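Rarkis Robotics Club — Kitchen Task Tips

Notes for teams entering the home-help round at Plikdale. The practice kitchen is the same for everyone: marble counter, dark cabinets, knife block at the back, kitchen scale, a jar, a small box and the tulips. Read this before you book simulator time.

Clearing space before weighing

Move the tallest thing first. A jar can be lifted past a knife block without much planning. Flowers need a wider path, and the stems hang lower than the pot once it is tilted. Raise the arm straight up before any sideways move, and keep the wrist speed under the club limit until the blooms are past the scale.

Pick the pot up by its body. Stems have almost no collision shape in the Bogale scene file, so a grip that closes on them will report contact and hold nothing. Set the grip width a little under the pot width and let the force limit do the rest.

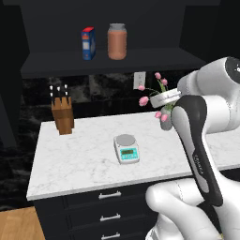

Mhairi Yule wrote in to say that her team lost most of its points on tilt. Their script held the pot well enough, but the wrist took the shortest turn to the drop point and the pot went over on its side. She suggests locking two of the wrist axes for the whole carry and releasing them only above the target. It adds a few seconds per run.

Her method works in the current build. If you use it, raise the carry height as well, or the elbow will reach its limit early.

Reading the scale

The scale reports in grams and settles slowly. Wait 2 seconds after release before you log a value. Teams that read on contact get a number that includes the push of the fingers. The judges' script compares your logged value with the true mass and allows an error of 5 grams either way.

Zero the scale at the start of each run. The reset button in the simulator puts the objects back but leaves the old offset in place — a known fault, reported in March and still open.

Cabinet doors

An open door takes up more room than it seems to from the default camera. The planner treats it as a flat plate and ignores the handle, so add a margin for the handle yourself. Check the view from the shelf side before you commit to a path, and keep flowers out of the sweep of the door. Blooms pass through the panel without raising an error, but the final check compares positions and will mark the run down.

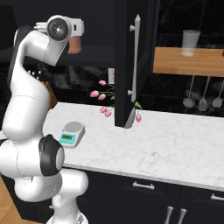 Practice kitchen, door and tulips, seen with the utensil rail at right.

If a door blocks the only good approach, close it first and take the time penalty. Going over the top is possible with the long reach setting, though the wrist ends up close to the upper cabinet and small planning errors become collisions.

Placing the jar

Approach the weighing plate from directly above. Stop 10 millimeters short, pause, then lower at the slow rate. Open the fingers evenly; if one side lets go first, the jar walks toward the edge of the plate. Retract upward until the hand is clear of the lid, then swing away.

Do the jar and the vase as separate subtasks in your script, each with its own home position. Shared home positions save a few lines of code and make faults hard to trace.
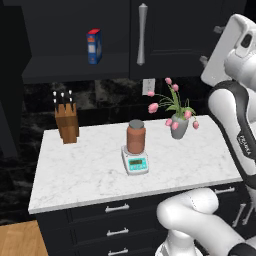

Keep the vase behind the line of the scale where you can. The front half of the counter should stay open for the elbow, which swings lower than most people plan for on the return move. The box can stay on its shelf for the whole round unless your task card names it.

Logs and run limits

Each team gets 600 runs on the Zamthorpe server. Failed starts count. Test new code on the small scene first, with the flowers switched off, and save the full kitchen for scripts that already finish cleanly. Name log files by team and task, and delete partial logs before you upload.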